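Why is the path spotty?

On a sunny day, a path under trees is covered in light and dark patches. Light travels in straight lines. Leaves block some of it and the rest slips through the gaps. We call this dappled shade.

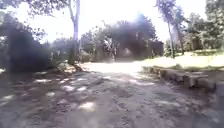

What makes a shadow?

A shadow is a place the light can't reach. Thick branches make big dark shadows. Small gaps let in small spots of light – and many of those spots are round or oval, like the Sun itself.

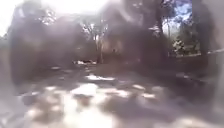
Patches of sunlight and shade under the trees.

Do the patches move?

Yes. When wind shifts the leaves, the spots wobble. They also creep along the ground as the Earth turns.
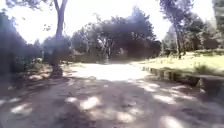

To check, put a pebble on the edge of a sunny patch at home or in the schoolyard. Come back in 35 minutes and see which colour the ground is now – light or dark grey.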